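Bonnes pratiques de collecte par démonstration -- notes orateur
Version salle, 21 mai 2024

Ouverture. Remercier Piret pour l'invitation. Dire tout de suite : pas de résultats aujourd'hui, pas de courbes. Que des règles. Celles qu'on suit chez Girnley, celles qu'on aurait dû suivre avant.

Rappel vite fait : lot Furska, 2210 épisodes, et il a fallu en rejeter une bonne partie à la relecture. Cause principale : calibration pas refaite après changement de doigts. Pas un bug logiciel. Une étape sautée un matin, puis tous les matins.

Règle 1 -- la calibration se note. Heure, initiales, version du montage. Pas de note, pas de session. Friederike va râler dans la salle, la laisser râler, elle a raison sur le formulaire (trop long). On l'a ramené à une page.

Règle 2 -- les marqueurs. Propres, à plat, remplacés dès qu'un coin se décolle. Ne pas scotcher par-dessus, le reflet tue la détection. Regarder les cubes AVANT de prendre les pinces en main, après on n'y pense plus.

(si quelqu'un demande pour les marqueurs imprimés maison : oui, mais mesurer chaque face au pied à coulisse et garder la feuille)

Diapo suivante, laisser quelques secondes, boire.
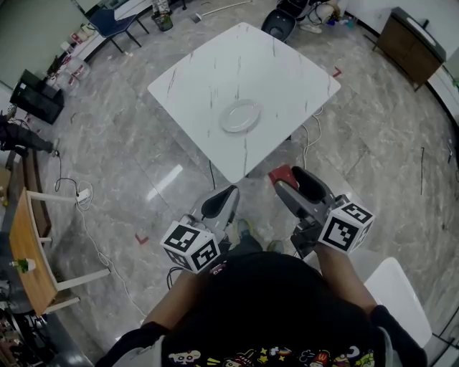
Notes et diapos : Dumisani Mahlangu, groupe Colo, Girnley

Position de départ. Les deux pinces devant le torse, au bord de la table, objet vers le milieu du plateau. Une seule assiette, c'est voulu pour une tâche de base : on commence simple, on complique ensuite, jamais l'inverse. Insister sur les cubes blancs, un par pince, et sur le fait que l'opérateur doit garder les faces dégagées pendant tout le geste. La manche longue qui tombe dessus = épisode perdu.

Règle 3 -- repères au sol. Du ruban rouge en L, ça coûte rien. Si la table bouge on doit pouvoir le voir et la remettre. Chez nous tolérance 2 cm, au-delà on arrete et on recalibre.

Règle 4 -- les câbles. Montrer le câble noir qui fait une boucle sous la pince gauche, le câble blanc au sol côté droit. Question à poser à la salle : qui passe par là, et quand ? Notre consigne écrite : rien qui traverse la zone de pas, goulotte ou tapis passe-câble. Ça vaut aussi pour les multiprises. Ülle a fait le schéma, il est en annexe, ne pas le projeter (illisible).

Règle 5 -- durée. 30 minutes par opérateur puis pause, vraie pause, pinces posées. Au-delà les poignets fatiguent et les trajectoires s'affaissent. Žydrūnas a proposé 4 blocs par jour maxi, adopté en mai, pas encore écrit dans la procédure Ji -- à corriger.

Règle 6 -- qui est dans la pièce. Même loin, même de dos ou juste les jambes, une personne enregistrée est une personne qui a signé. Consentement affiché à la porte ET signé. Pas de négociation là-dessus.

Si en retard sauter la règle 5, garder la 6 absolument.

Questions probables : le coût (répondre court), la norme de référence (on n'en revendique aucune, c'est une procédure interne, le dire clairement), le partage des données (renvoyer vers Piret).

Laisser l'adresse du formulaire à l'écran pendnat les questions.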